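Ticket 341: skin tone emoji split into two characters in Dokell posts

Opened by: Tuulikki Leinonen
Product: Dokell web editor, Prumstead theme
Status: closed

**Reported**

When I put a person emoji with a skin tone into a post title, the editor shows it correctly. On the published page it becomes a yellow figure followed by a brown square. The body text is fine. It happens with elf, mage and waving hand, in Firefox and Chrome. Plain emoji with no skin tone are not affected.

**First reply, support**

Please send the address of a post with the problem and tell us which image style the post uses. Title length matters too, as the theme shortens long ones.

**Tuulikki, 10:40**

The post is "Living room, September" on the Wustenier blog. Image style is Standard with captions. The title is well under 80 characters. The first picture block and its caption come out as they should:
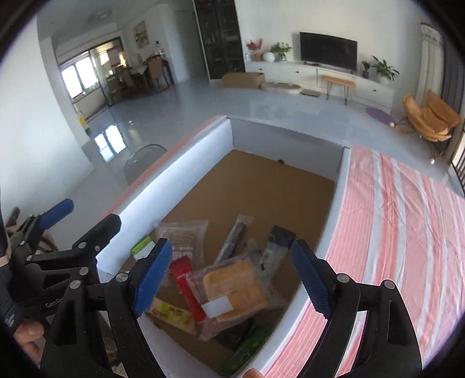
*Open box with white inner walls, living room floor*

I retyped the caption with the elf emoji at the end and it displayed properly, so I think only titles are affected.

**Support, 11:15**

Confirmed on our side. The title field passes through the Rowlands filter, which puts a zero-width space after every emoji so that long titles can wrap. The space lands between the base character (U+1F9DD) and the skin tone modifier (U+1F3FF), and the browser then draws them separately.

Steps to try:

1. Go to Settings > Titles and turn off "Allow wrapping after emoji".
2. Open the post, delete the emoji from the title and insert it again from the picker. Pasting the old title back keeps the hidden space.
3. Save, then clear the page cache. Check a second picture block as well, as clearing the cache rebuilds the whole page. 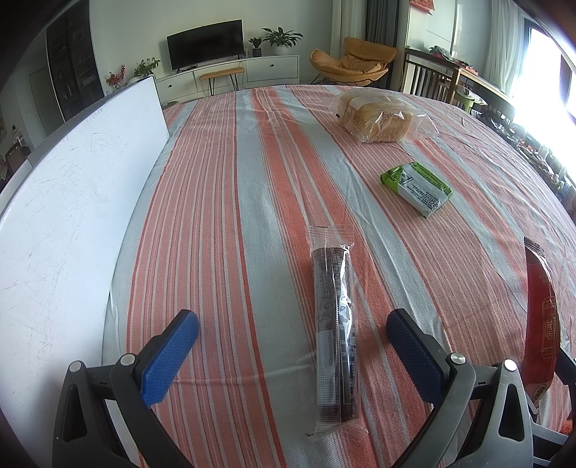
4. Reload the published page in a private window.

**Tuulikki, 13:05**

Steps 1 to 3 done. The title is right on the page now. The RSS feed still has the square, and so do 3 older posts.

**Support, 13:30**

The feed has its own cache and refreshes after 40 minutes. The older posts need step 2 done by hand, one at a time.

**Tuulikki, 14:20**

Feed is correct. Older posts fixed. You can close this.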